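Millton wants a second arm, and a line in the budget to put it on

MILLTON — The most closely watched mugs in town may be the ones at the Millton technical center, where the robotics room spent part of Thursday on a job most households manage before coffee. The job is the mug tree. The request attached to it runs to 17 pages and asks for a second robotic arm, spare grippers, and a service plan to cover both.

The center's budget group takes it up in December. Until then the arm already in the building has to make the case for a sibling, one mug at a time.

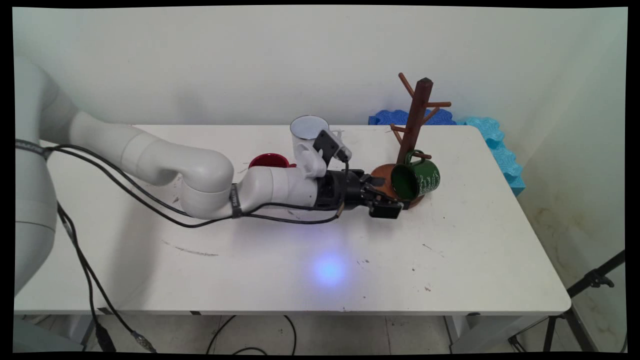

The white arm at work beside the mug tree in the robotics room. Staff photo

Horațiu Stoica, who runs the room and wrote most of the 17 pages, does not think mugs are a silly way to spend money. He thinks they are a cheap way to find out what to spend it on. A mug is shiny, round, and has a handle that can end up facing anywhere, and the peg it goes on is not much wider than a thumb.

"I can get a vendor to show me an arm moving boxes all day long," Stoica said. "I don't need boxes. I have a hand truck."

The center has two quotes in hand. Flisomlow offers an arm with its own controller and a three-year service plan, billed annually. Drendow's is cheaper up front and sells the service by the visit, which Stoica describes as the printer-and-ink approach. Neither quote includes a table.

Neither includes fingers, either, at least not extra ones. Replacement finger sets come to $355 a pair from the supplier the center uses now, and the request asks for enough to get through a school year. A wrist camera and mount adds $1,429 per arm, before cables. Cables have their own page.

Mihret Hailu, who handles purchasing for the center and has read the page about cables, said her questions are mostly about what happens after the ribbon is cut.

"Everybody budgets for the arm," she said. "Then it's March and somebody is at my door with a broken bracket and a very hopeful look."

Hailu has asked for the service costs to be spread over five years and for the small parts to be listed separately from the large ones. She has also asked that "miscellaneous hardware," which appears in four places in the draft, appear in one.
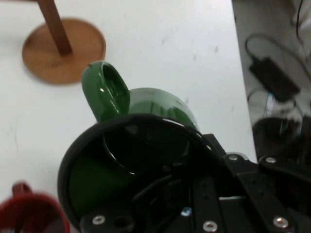 A wrist camera's view of a green mug in the gripper, with the base of the mug tree behind it.

Mugs themselves are the least of it. Stoica's draft requests 40 of them, in mixed colors and finishes, at a price that would not trouble a church rummage sale. Hailu approved that line on the spot. It is the only one with her initials on it so far.

The bigger argument is over whether to buy one good arm or two modest ones. Stoica favors two, on the theory that students learn very little while standing in a line. Hailu leans toward one, on the theory that she will be asked to find room for the other. The robotics room shares a wall with the Kong annex, which has space and, according to the building plan, two working outlets.

An electrician's estimate for the annex is expected before the meeting. It was not part of the original request, and Stoica conceded he had been hoping the outlets would work themselves out.

Leasing came up too. Flisomlow will rent an arm by the semester, with an option to buy, and Hailu has asked for those terms in writing. Stoica is cooler on the idea. Students drop things, he said, and he would like the things they drop to belong to the center.
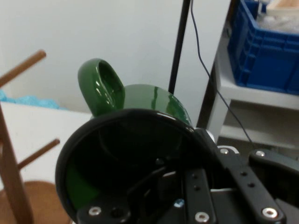 Whichever quote wins, delivery would not come before spring, and training for the instructors would be billed separately. Drendow wants two days for it. Flisomlow wants three, and lunch.

The request also proposes a modest reserve for repairs in the first year, an item Hailu called "the most honest number in the packet." She would like it to be larger. Stoica, who had expected to be told the opposite, said he would see what he could do.

The meeting is open to the public. Copies of the request, cable page included, are available at the front desk.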